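Who Folds the Towels Now? A Robot Arm at a Hotel Laundry in Bravurville
Student project report by Roxana Salazar 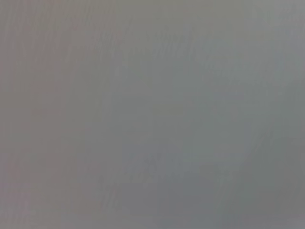 I picked this topic because my aunt worked in a hotel laundry for most of my childhood and always came home with sore wrists. So when our teacher, Ms. Dogbe, told us to find a workplace where a machine had changed somebody's job, I already knew what kind of place I wanted. It took me a few phone calls, but the Skodcombe laundry in Bravurville said yes, and they let me come in for two shifts in February. I also got to sit in the break room and bother people while they ate, and that ended up being the best part of the whole project!

Skodcombe washes sheets, towels and table linen for hotels and a couple of restaurants. The robot is a single arm at the sorting table, and everybody there calls it Pan. Pan picks up pieces of clean linen from a heap, one at a time, and lays them on a belt that goes to the folding machine. The folding machine is old and has been there forever. What used to happen is that two people stood at the heap all day, shaking pieces loose and feeding them in. Now one person stands there and watches Pan, and the other one has moved over to checking and packing.

Pan has a small camera right at the wrist, by the gripper, plus a bigger one looking down from above. I thought the wrist one would be the important one, but the technician told me it's mostly for the last bit of the reach, and once the gripper is really close to something the picture is just blur anyway. The overhead camera chooses where to go. Then the arm has to sort of commit – a bit like when you reach into your bag for your keys without looking.

How it goes on a normal day

The shift starts at six. The first carts come out of the dryers and get tipped onto the table, and Pan starts on towels, which are the easy ones. A big heap is better than a small one, because there's more to grab. Table linen is worse, and fitted sheets are so bad that they don't even try (a person does all of those). On my first day the counter on the control screen said 3,373 pieces for the week so far. I asked if that was good, and the operator shrugged and said it depended which manager you asked.

The mistakes are what I found most interesting. Sometimes Pan picks up two towels together and the folder jams. Sometimes it closes on nothing and goes back for another try. It gets 20 seconds to sort itself out, and after that a light comes on and somebody has to walk over. In my first hour by the table the light seemed to be on constantly, but the operator said mornings are always like that and she was right, it settled down before lunch.

What people told me

I talked to everyone who would talk to me, and I promised not to use names, so I'll just say what their jobs are.

The operator who watches Pan used to be a feeder. She told me her shoulders feel a lot better, and that she'd never go back to doing it by hand. But she also said the day feels longer. When she was feeding, there was always somebody across the table from her, and they talked the whole shift. Now her old partner is at the other end of the building and it's too loud to shout. She said she listens to a lot of podcasts – "I know everything about shipwrecks now."

The man who moved to packing was happier than I expected. He likes checking for stains and he likes that the drivers come by and chat. What he didn't like was how the change was announced. There was a meeting, and he says it lasted as long as a cup of coffee, and then the table was fenced off the next week. He spent the weekend in between thinking he was going to be laid off. He wasn't, and the shift manager told me the same thing, that no one lost a job over Pan. But two people who left last year for other reasons weren't replaced, so I think you have to put that in as well.

The shift manager talked mostly about hiring. It's hard to get people to stay at the feeding table, and he showed me a job ad that had been up since before Thanksgiving. He also admitted the training was too short. Operators got one afternoon with the technician and a binder. The binder is 900 grams (I weighed it on the linen scale, sorry) and I didn't see anyone open it.

Pay was the touchy subject. The operator earns the same as she did before, and she thinks that's wrong, because now she restarts a machine, clears jams and fills in the fault log. The manager said it's being looked at. When I asked her about that on my second day she laughed pretty hard.

What I think

I went in expecting to write that the robot was bad for the workers, and I can't write that. The feeding job hurt people. I tried it for half an hour at the fitted sheets and my forearms were done. But I also think the company planned a lot for the machine and hardly at all for the person standing next to it. Nobody had thought about where she'd sit, for one thing. The stool she uses came from the break room.

If I did this again I would go for a full week, and I'd visit a second laundry. There's one in Arnudell that still feeds everything by hand, and I emailed them twice but didn't hear back in time. I'd also ask to see the fault log, so I could check whether the mornings are really worse or whether it just feels that way.

Thank you to everyone at Skodcombe, and to Ms. Dela Dogbe, who read my first draft and made me take out four pages about the history of washing machines.

Handed in Thursday, April 13, 2023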